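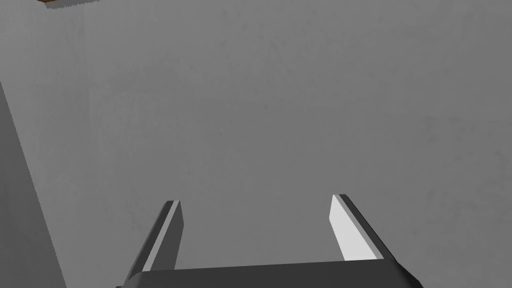
Who teaches the arm when the arm makes a mistake?

The same women who did the work before it, at the same tables, for the same pay plus a small paper certificate.

Stories > Short Fiction > Work

Resteo
Posted in April, by a reader from Drornley

I was at Stondanetti 16 years when they brought the arms. We finished wooden panels, the kind with a border, for cabinets and small doors. I knew the weight of one in my sleep. My hands went to the left corner first, always, and then the palm went under.

The manager called us to the canteen and said that our jobs were safe. He said it two times. Then he showed us the new room, where there were six screens and six chairs, and behind the glass were the arms. The program was called Resteo. We thought it was a person, and for one morning we waited for him.

My chair was the fourth. On my screen I saw what the arm saw, first in the simulation, later on the real line. If the arm did not know how to take a panel, it stopped and a small bell rang for me. I moved the handle and showed it. In the first week my bell rang 547 times. I know this because the screen told me so, in green, as if it was a prize. 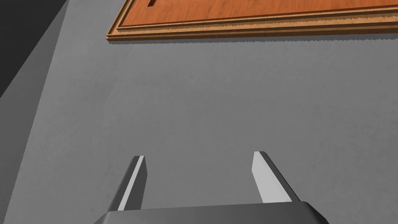
Fingers open, the panel still to reach.

I learned to dislike the space between. With my own hands there was never a space. I was at the table and the panel was in my hands, and I could not say what happened in the middle. Now the middle was my whole work. A little forward. A little to the right. Wait.

The woman in the next chair had come from the factory in Nagano to train us. She spoke my language a little and I spoke hers not at all, so we used English, which belonged to neither of us. I asked her how long before the bell becomes quiet. She thought about it and said, "For me, one winter."

"And after?"

"After, they sent me here."

At lunch we still sat by our old tables. The dust was gone from them and I missed it, although for years I had complained of it to my husband. One of the younger ones said her back did not hurt anymore. This was true for me also, and I did not say it.

By the summer my bell rang 22 times in a shift. The manager was very happy. I bought a cake for the room, I do not know why. We ate it standing, looking through the glass, and in the middle of it the bell of the fourth chair rang. I put my plate down and went, and I was almost running.

Contact the editors | Copyright remains with the author | Back to top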